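The Machine with Two States

The summer I taught the evening class at Vanwood, the room they gave me had a blackboard so old that chalk went into it and never quite came back out. If you stood by the windows around sunset you could see the ghosts of other people's lectures, somebody's parabola, somebody's irregular verbs, and under all of it, low in the left corner where a short person must have been writing, a circle with an arrow coming out of it and curling back in.

I took that as a welcome. It was June, I had been hired over the telephone, and I was to explain finite automata to anyone in town who cared to come. The college had put the course in its catalog between bread baking and estate planning, and I suspect a few of my students had let a finger slip down the page.

There was a retired bus driver, and a young woman who worked at the pharmacy and came in her white coat, and a father and son who shared one notebook and passed it back and forth without a word. And there was an old woman in the back row who wore a green cardigan through the whole of that hot month and took no notes at all.

I began the way I had been taught to begin, with a machine that has two states. You draw one circle and then another. You say that the machine is always in one of them and never in both, and that it has no memory except for where it is standing. It reads a letter, and it either stays or it goes. When the letters run out, you look at where it has ended up, and if that circle has a second ring drawn inside it, the machine says yes.

"And if it doesn't?" said the bus driver.

"Then it says no."

"It doesn't say why?"

I told him it did not know why. It could not have told you the first letter it read, or whether there had been a first letter. He thought this over with great seriousness (he had driven the Garero line up the hill and down again for most of his life) and then he said he had known passengers like that, and had been like that himself on certain mornings, and he wrote it down.

I loved them for that, I have to say. I had taught the same material to students much quicker than these, who wanted the theorem and the proof and the grade, and who would have been embarrassed to ask a circle for its reasons. My Vanwood people asked everything. The pharmacist wanted to know what happened if the machine was handed a letter it had never heard of. The son wanted to know if you could have a machine with 2,000 states, and I said of course, and he wanted to know if anyone had ever drawn one, and his father turned to a clean page in the notebook as though they might get started that night.

By the second week we had come to the parity machine, the one that tells you if it has seen an even number of ones. It is a lovely small thing and I have never gotten tired of it. Every one sends you across to the other circle, every zero leaves you be. You may feed it a string as long as the river and it will go on stepping across and back, across and back, and at the end it knows only the single fact you wanted, and it is never wrong.

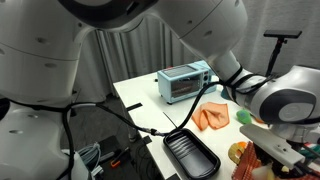 "What does the machine do when you give it nothing at all?" the pharmacist asked.

"It stays in the state where it started, so it accepts the empty string if the starting state is an accepting one, and turns it down if it isn't."

She nodded and looked at the board for a while. For the parity machine, then, nothing was a perfectly good answer, zero being even, and I could see this pleased her as it had pleased me at nineteen, sitting on a radiator in a hallway with a borrowed book.

It was then that the woman in the green cardigan spoke for the first time. She had a low, rather hoarse voice and everyone turned around.

"My husband and I had one of those," she said.

I supposed I had misheard, and asked her to say it again, and she did, and then she got up and came down the aisle, holding on to the desks as she came. She took the chalk from my hand. She drew two circles, much rounder than mine, and put an arrow from each to the other.

"This is speaking," she said, "and this is not speaking. We lived over the bakery in Ocampo then. Any foolish thing would send us across. A burnt pan, a letter from his mother. And the next foolish thing would send us back again, and by then we had no idea what the first one was." She tapped the second circle. "Just as you say. No memory. Only where you are standing."

The bus driver laughed, kindly, and so did she.

"How did it end?" asked the son, who was perhaps fourteen and had not yet learned not to ask.

She considered the board. I remember that the windows were open and that someone was mowing a long way off, and that the light had reached the part of the evening when the old lectures started to show through. She put the chalk to the left-hand circle, the speaking one, and drew the second ring inside it, slowly, so that it came out even all the way around.

"He said good morning," she said. "It was a Drandent hospital, a very ugly one. He said good morning, and I said good morning, and that was the last letter."

Then she handed me back the chalk and went up the aisle to her seat, and I had half an hour of class left and a page of notes on the pumping lemma.

I did not teach the pumping lemma that night. I asked them each to draw me a machine, any machine they liked, so long as it had a start and at least one place where it could properly come to rest. They bent over their desks. The father and son had a long argument in whispers, the only one I ever heard between them, and it was over where to put an arrow. The pharmacist drew a child who would not take her medicine. The bus driver drew the hill road, every stop of it, with the depot double-ringed, and then he scratched his head and double-ringed a stop halfway up as well. When I asked him about it he said there was a bench there, and a view, and he had always thought a person could do worse.

I kept those drawings. They have moved house with me more often than some of my furniture has, and they live in a folder with a broken clasp, together with a bus ticket from the hill line, number 629, which he gave me on the last evening because he said I ought to have ridden it and hadn't. I have since taught the course in much better rooms, with projectors and a syllabus and a proper exam at the end. I teach the parity machine in the second week, as I always did. I draw the circles as round as I can get them.

And somebody always asks about the empty string, in every class, in every town, and I give the answer I gave at Vanwood, word for word as near as I can manage. Then I stop for a moment before going on. The students think I am letting it sink in, and I suppose I am, but I am looking toward the back row too, where there is usually an empty chair or a coat thrown over one, and listening in case anyone wants to come down and take the chalk.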